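Grażyna Wysocka has put the kettle on before I have my coat off, and she is already talking about the Kellix Open, which she has run every March for longer than she cares to say.

"We had 122 players this year," she tells me, "and a prize fund of 3,000, so of course everybody wanted the top boards!"
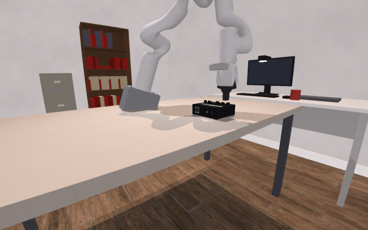
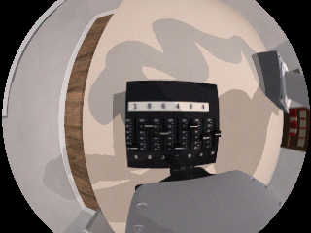
A black device on a table, in both pictures.

She still plays a little herself – her last-round draw with Kokkinos went to 67 moves, a rook ending she swears she was winning.

"Dirkus told me to push the pawn," she says, pouring the tea, "and he was right, bless him, but I dithered."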